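4.2 Close-range views from the Stumis wrist kit
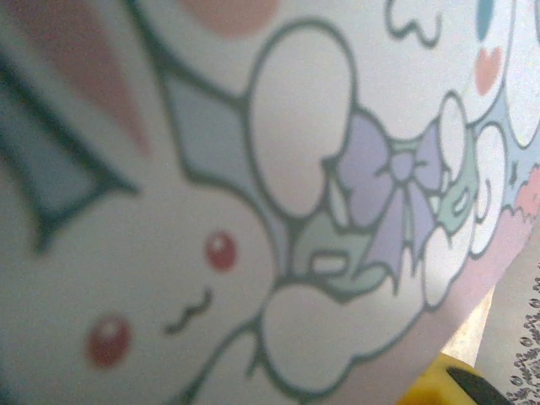
Ánh Lục asked whether a view this close is any use to a buyer, given that a fixed overhead camera costs less and sees the whole table. The question is fair, and we tested both. The Stumis kit, sold by Osmont, comes with a small wrist camera, a mount and a license for the Plarkance labeling software. We recorded 389 runs with it over printed and plain surfaces.

Figure 4. Wrist view over a printed cartoon. The outlines in the middle and on the right are crisper than those on the left, where the white rabbit's ear and the area beside it are soft.

Slanted views like the one in Figure 4 were common in the last part of an approach. Plarkance rejected 256 runs for blur at its default setting — a strict one, in our opinion. We lowered it by 2 steps for the runs reported in Section 5. The overhead camera was left at its factory settings.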